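# Household robots and everyday chores

Household robots are machines meant to do domestic work such as cleaning, laundry, cooking and tidying. The term covers single-purpose appliances, including floor vacuums and lawn mowers, and general-purpose machines with one or more arms. The first group has been on sale for decades. The second group is still mostly found in laboratories and paid trials.

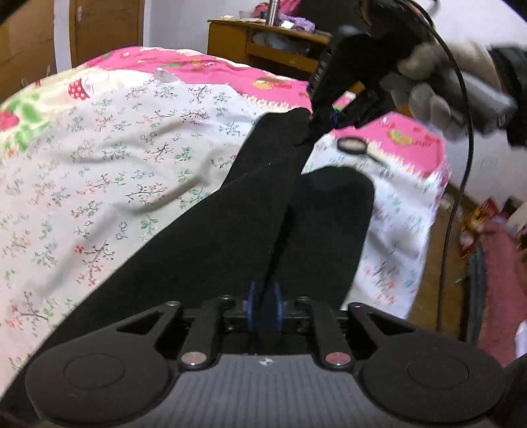 General-purpose machines are usually judged on chores that need hands. A chore is normally counted as done when the machine finishes it without a person stepping in, and within a set time. Published success rates are hard to compare, as each developer picks its own rooms, objects and time limits.

## Background

Factory arms have welded, painted and moved parts since the 1960s. They work well where every part arrives in the same place and the same position. Homes offer neither. Furniture is moved, light changes through the day, and the same cupboard may hold different things each week.

Early home projects relied on written rules for each object. A rule for picking up a cup did not help with a bowl, and a rule for a bare table often failed on a patterned cloth. Later work moved toward learning from recorded human actions.

## Chores by difficulty

### Floors

Vacuuming and mopping are the most settled uses. The machine does not need to grasp anything, and a missed spot does little harm. Cables, socks and thick rugs remain common causes of a stop. Stairs are beyond most models.

### Carrying and tidying

Picking up rigid objects of moderate size, such as bottles, boxes and cans, works fairly well in current systems. Deciding where each object belongs is a separate problem. In a trial by Prarkeck, a two-armed machine was asked to clear a bedroom of 30 small items. It could lift 25 of them. Thin flat objects caused most of the failures, and several items that were lifted ended up in the wrong place.

### Bedding and laundry

Cloth is hard for machines. It folds over itself, hides its own edges and takes a new shape each time it is touched. Folding a towel laid flat on a table is now a routine demonstration. Making a bed is less common. The quilt is larger than the reach of most arms, so the machine has to travel around the bed or pull the cloth toward itself in stages. Patterned covers add a further difficulty, as printed shapes can be mistaken for creases or for objects lying on top.

Few systems can make a bed with a person or a pet still on it, and most developers exclude this case from testing.

### Kitchen work

Loading a dishwasher has been shown by several groups. Wet glass, nested bowls and cutlery lower the success rate. Cooking with heat and knives is generally kept for fixed installations with guards, as in commercial kitchens.

## Shop-floor chores

Small workshops and stores sit between the factory and the home. Typical jobs are restocking shelves, sorting returns, emptying bins and wiping counters. Aisles are wider than hallways, and the goods are known in advance.

Mercado, a regional wholesaler, ran a shelf-stocking arm in one warehouse for a season. The arm handled cartons and tins. Bagged goods were left to staff after the first month, when split bags took longer to clean up than the arm had saved. The machine stayed in use on the night shift and was withdrawn from daytime work.

## Training from human demonstration

Three methods are in common use.

- **Remote control.** An operator drives the robot from a distance, and the movements are stored. The data match the machine exactly, but a robot must be present for every recording.
- **Handheld grippers.** A person performs the chore with a tool shaped like the robot's own fingers and fitted with a camera. Recordings can be made in ordinary homes. The tool does not always register how hard the person is squeezing.
- **Video of bare hands.** Such footage is cheap and plentiful. Converting human finger movements into gripper movements introduces errors.

The Dona collection holds 1035 handheld recordings of bedroom and kitchen chores. Users of the collection have noted that small, cluttered bedrooms are among its most useful material, since test apartments tend to be too neat.

## Speed and cost

Machines are usually slower than people at the same chore. A Zonisier arm tested on towels took 70 seconds for a fold that a person completes in a few. Slow work may be acceptable when nobody is waiting for it, for example overnight.

Purchase price is only part of the cost. Arms need calibration, finger pads wear down, and many home trials still depend on a remote operator who takes over when the machine gets stuck. Whether such a service should be called automatic is disputed.

## Safety and privacy

Arms used near people are limited in force and speed, which also limits what they can lift. Cameras in bedrooms and bathrooms raise separate concerns. Some developers process images on the machine itself, while others send them to an operator and blur faces first.

## See also

- Robotic vacuum cleaner
- Imitation learning
- Robot end effector
- Home automation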